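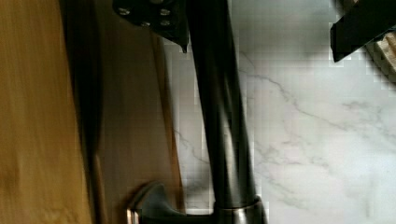
Open-counter kitchen

Last updated: 16 June 2023

An open-counter kitchen is one in which food, mugs and small appliances are kept out on the countertop instead of in cabinets. The term was spread by Sokatine, a kitchen planning firm, which claimed it saves up to 18 minutes a day. No method for reaching that number was ever published.

Supporters say that canisters in plain view get used before the contents go stale. The evidence for this is thin.

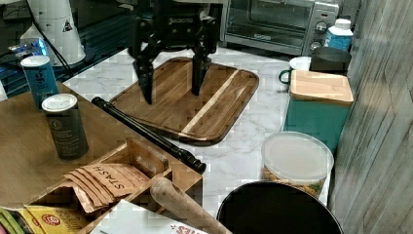
Hina Janjua has argued that critics miss the point: a cutting board left out gets used, and one in a cupboard means the bread is cut on a plate. Her claim rests on 2 households, both of which already cooked every day.

Toasters and toaster ovens take the most room, and a cereal jar or drawer organizer soon takes what is left.

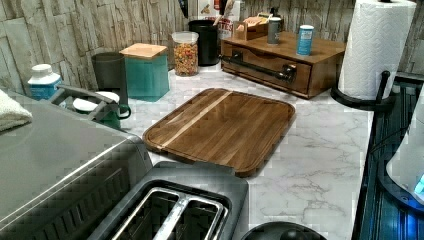 Cleaning

The Pelska handbook calls open counters "self-tidying," a phrase it does not explain. Everything still has to be lifted before the surface can be wiped, and crumbs gather behind whatever is heaviest. The strip by the faucet is usually left clear, 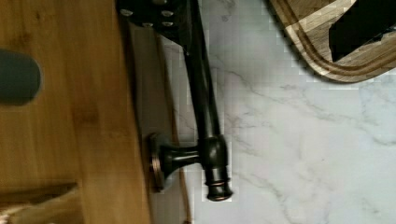 though the handbook treats this as a result of the layout, when most cooks would keep things away from the water anyway. A revised edition promised for September was to include test results. It has not appeared.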